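Lesezeit: 3 Minuten

Eine Unterlage für den Basteltisch, die liegen bleibt

Unser Tisch im Arbeitszimmer ist weiß beschichtet und sah nach dem ersten Winter schlimm aus. Klebstoffringe, Schnitte vom Cutter, ein gelblicher Fleck vom Holzöl. Seitdem arbeite ich nur noch mit Unterlage. Ich habe mehrere ausprobiert und schreibe auf, was sich bewährt hat, vor allem für Tische, an denen abwechselnd gebastelt, geleimt und gespielt wird.

Größe

Die meisten Unterlagen werden zu klein gekauft. Eine Schneidematte in A3 reicht für Papierarbeiten, aber sobald eine Schachtel mit Schrauben oder ein Glas Farbe danebensteht, steht es auf dem blanken Tisch. Ich nehme die Matte so groß, dass ringsum höchstens zwei Fingerbreit Platte frei bleiben. Über die Kante hängen sollte sie nicht. Man bleibt mit dem Ärmel daran hängen und zieht alles mit.

Meterware von der Rolle kommt günstiger als fertige Zuschnitte. Der Raumausstatter Trallau schneidet auf Maß, für meine habe ich 23 Euro bezahlt. Zu Hause lege ich sie über Nacht mit der Oberseite nach unten auf den Boden, dann rollen sich die Ecken am nächsten Morgen kaum noch auf. Wer es eilig hat, beschwert die Ecken mit Büchern.

Farbe und Oberfläche

Glänzende Matten spiegeln unter der Lampe, das strengt beim Arbeiten an. Matt ist besser. Bei der Farbe würde ich weder Weiß noch Schwarz nehmen. Auf Weiß sieht man jeden Strich, auf Schwarz jeden Krümel, und dunkle Schrauben findet man darauf nicht wieder.

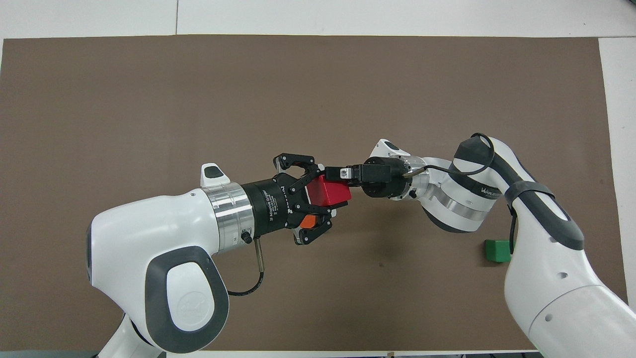

Ein mittlerer Braunton verzeiht am meisten. Bleistift, Fingerabdrücke und eingetrockneter Leim fallen wenig auf, und man muss nicht nach jedem Nachmittag schrubben. Ein knallrotes Klötzchen hebt sich von der braunen Matte sofort ab, auch aus dem Augenwinkel. Schwieriger sind Holzteile und Kork, die im Farbton zu nah dran sind. Solche Sachen sammle ich in einer hellen Schale. Dunklere Wischspuren und Knicke bekommt eine matte Matte mit der Zeit trotzdem, beim Arbeiten stören sie nicht.

Rutschen verhindern

Auf glatten Platten wandert fast jede Matte. Teppichklebeband hält zwar, hinterlässt aber Reste, die man auf Weiß jahrelang sieht. Ich lege kleine Stücke Antirutschgitter unter die Ecken und eines in die Mitte. Vorher den Tisch abwischen und gut trocknen lassen, sonst hält das Gitter schlecht.

Wenn der Tisch aus zwei Platten besteht, die Matte nicht an der Fuge enden lassen. Entweder deutlich davor oder deutlich darüber. In der Fuge sammelt sich Staub, und mit der Mattenkante obendrauf kommt man nicht mehr dran. Ich fahre einmal im Monat mit einem Holzspieß durch.

Reinigen

– Krümel und Späne mit dem Handfeger abnehmen, nicht mit der Hand.
– Danach lauwarmes Wasser mit einem Spritzer Spülmittel, weiches Tuch, nebelfeucht.
– Holzleim ganz durchtrocknen lassen und mit einer alten Plastikkarte abheben.
– Kein Scheuermittel. Es macht glänzende Stellen, und die gehen nicht mehr weg.
– Unter der Matte ebenfalls wischen. Bleibt dort Feuchtigkeit, riecht es irgendwann muffig.

Lindsay Whitcombe hat mir im Mai geschrieben, dass sie für Kugelschreiberstriche einen weißen Radiergummi nimmt. Bei frischen Strichen klappt das auch bei mir, bei alten bleibt ein Schatten.

Kleinteile

Klötze und Steckteile kommen bei uns am Ende des Tages in eine flache Kiste, immer in dieselbe. Der Deckel liegt unter der Kiste, damit er nicht herumfährt. Wird die Matte länger nicht gebraucht, rolle ich sie mit der Oberseite nach außen auf und stelle sie hinter den Schrank. Gefaltet habe ich sie einmal, den Knick hat sie heute noch.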